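上周把《Gerkine》追完了，准确说是追到它停更为止。四十集的喜剧，网上一片叫好，朋友圈里有人说笑到邻居敲墙。我看完的感受是：前十集不错，后面的大部分时间，我在等那个不错的东西回来。

先交代一下，免得有人没看过又要来骂我。这剧讲的是一位古代将军和他的军师，莫名其妙掉进了现代一座小城，住在一家快倒闭的婚纱影楼楼上。将军叫Furnival，军师叫Zasley，名字起得洋不洋土不土，编剧在访谈里解释说是为了“架空”。我对“架空”两个字向来警惕，很多时候它的意思就是懒得查资料。不过名字这件事我后来习惯了，真正没习惯的是别的。

古人穿到现代的喜剧，从我小时候就有人拍。套路大家都熟：见到电视机以为里面关着人，见到汽车拔刀，见到抽水马桶行礼。第一集我是做好了挨这一套的准备的，结果开场二十分钟里，Furnival一件电器都没有碰，他在跟影楼老板娘谈房租。他用谈军粮的口气谈，先说要三个月，再退到两个月，中间假装离席一次，最后押上自己的头盔。老板娘全程在嗑瓜子。这场戏写得真好，我倒回去看了两遍。好就好在将军没有变傻，他的本事还在，只是用错了地方，或者说用对了地方，但是价钱太小。

所以我对第二集期望很高。第二集他拔刀砍了一台售货机。

我想说的就是这个。写这种戏的人，手里其实有两种笑话，一种是从人物身上长出来的，一种是从“古人没见过这个”里拿的。后一种便宜，随手可取，地铁、外卖、扫码、美颜，排着队等你用，一集用一个，四十集也用不完。前一种贵，得知道这个人怕什么、要面子要到什么程度、夜里想不想家。《Gerkine》前十集大概是贵的占六成，后三十集我不敢估，估了显得我刻薄。

我跟Anqi Ye为这个吵过。她是这部剧的死忠，名场面能整段背。她的说法是，喜剧就是要给观众一个放心的地方，大家下班累得要死，看见将军又跟一台机器较劲，知道要笑了，笑完睡觉，有什么不好。我说那你看第一集的时候为什么给我连发语音，后面怎么就不发了。她想了一会儿，说后面是一边洗碗一边看的。我觉得这句话已经算是影评了，但她不承认。

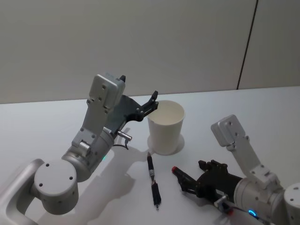
再说军师Zasley。这个角色被夸得最多，我偏偏觉得是被浪费得最厉害的一个。设定里他读过书、会看星象、替将军写过很多封劝降信，到了现代第一件事应该是去找史书，看看自己这边到底输没输。任何一个正常的军师都会这么干。编剧也想到了，第六集里他走到了图书馆门口，下着雨，站了很久，没有进去。镜头停在他背后，连配乐都没有。我当时想，行，这部剧要起飞了，这根刺早晚会挑出来。

然后就没有然后了。第七集他开始做直播卖护手霜，图书馆那场戏再也没有人提过。有观众替编剧圆，说不提才高级，他选择了不知道。我不买这个账。选择不知道，也得让我看见他在后来的日子里怎么绕着走，比如路过书店时换条马路，比如别人聊起历史他忽然去倒水。一次都没有。这只能说明写第六集的人和写第七集的人没怎么说过话。

说到这里要提一下Vosano，也就是出这部剧的平台。他们宣传的时候反复讲一个词，叫“文化反差喜剧”，还说古典爱情是全剧的魂。我对着这两句话看完全剧，没有找到魂在哪里。将军在古代有一位夫人，第一集提到，第九集梦见，第二十一集老板娘问起来，他说“她脾气不好”，说完把碗洗了。这句台词我很喜欢，比后来那首插曲强多了。插曲每隔几集出来一次，古筝起头，后面接电子鼓，一男一女轮流唱“千年”，我数不清听了多少个“千年”，反正到后来前奏一响我就去拿快进。

爱情线最大的毛病是，它只在需要煽情的时候才存在。喜剧段落里，将军完全像个没有家室的人，跟谁都能闹；到了每集最后几分钟，灯光一暗，他就想起来了，眼眶说红就红。演员是好演员，红得也真，可我坐在屏幕前只觉得被通知了一声：现在开始感动。我不太吃这一套，也可能是年纪到了，别人一按按钮我就想把手缩回来。

有人会说，你要求太高，这就是个轻松的小喜剧。这话我听过很多次，每次都觉得奇怪。夸的时候说它有深度、有情怀、回望传统，一挑毛病它马上又变成小喜剧了。总得挑一头站着吧。要是只当下饭剧看，那没问题，我承认它下饭，第十四集送错婚纱那段，我确实把面条笑进了鼻子里。要按宣传的那个分量去看，那它欠的东西就多了。

也说说我觉得真正难得的地方，省得显得我花了这么多时间只为了生气。

一个是老板娘。她从头到尾不相信这两个人是古代来的，她认为他们是欠了债躲出来的群众演员。将军给她讲行军布阵，她说你们剧组伙食不行吧。全剧没有一个人用一场大戏去“说服”她，她就是不信，不信也照样给他们留饭。这个人物站得住。我怀疑演员自己加了不少东西，比如她每次收钱都要对着光照一照，收到将军的古钱也照，照完说假的，放进抽屉，跟真钱分开放，但是没有扔。

另一个是方言。将军和军师说的是一种半文半白的腔调，一开始我嫌别扭，后来发现他们吵架的时候会越说越快，快到后面文言全掉光了，露出两个老乡的口音来。这个设计不知道是有意还是无意，如果有意，我给编剧道个歉，前面有几句话说重了。

还有就是路口那些戏。小城有个大转盘，车永远堵着，将军每天傍晚去那里站着，看红绿灯。第一次去他以为是烽火，看明白之后还是去。他跟军师说，这里的人肯听一盏灯的，我那时候要是有这么一盏灯，少死多少人。军师说，你那时候有的，是鼓，你嫌它慢。两个人就不说话了，后面喇叭响成一片。整部剧要是都照这个写，我愿意给它写一万字的好话。

可惜下一场戏是将军去指挥交通，跳了一段舞。那段舞后来成了全网最火的片段，底下的评论我翻了翻，点赞最高的那条有621条回复，一大半在问背景音乐叫什么。没有一条提到鼓。我不是说观众不好，剪出来的片段里本来就没有那几句对白，Vosano自己的官方号剪的，从起舞开始。他们自己都觉得前面那段不值得留，我还能说什么呢。

现在问题来了，续集。Vosano的页面上挂着一句“敬请期待”，从7月挂到现在，海报倒是换过一回，将军多了一副墨镜。我看到墨镜心就凉了一截。一般来说，喜剧角色戴上墨镜，说明做主的人已经不再琢磨他是谁，只琢磨他印在杯子上好不好看。网上还有流言说要拍成舞台剧，十八场，巡演，将军和观众互动。互动什么？让观众上台教他扫码？我希望是我想多了。

Anqi Ye已经在打听票了，还问我要不要一起。我说先看谁写的本子。要是写第一集和第六集的那位回来，我去，自己掏钱。要是写售货机的那位，她自己去吧，回来给我讲讲老板娘那几段就行。她说你这人看喜剧怎么跟验货似的。我说验货怎么了，老板娘收钱还照一照呢。

对了，有人留言问我上一篇里提的那部老情景剧在哪儿能看，我也没找到完整的，手里只有几集画质很差的，翻来覆去就那几集。谁有门路请告诉我，谢谢。另外留言里请不要再发交通舞的链接了，我看过，我真的看过。

2023年11月2日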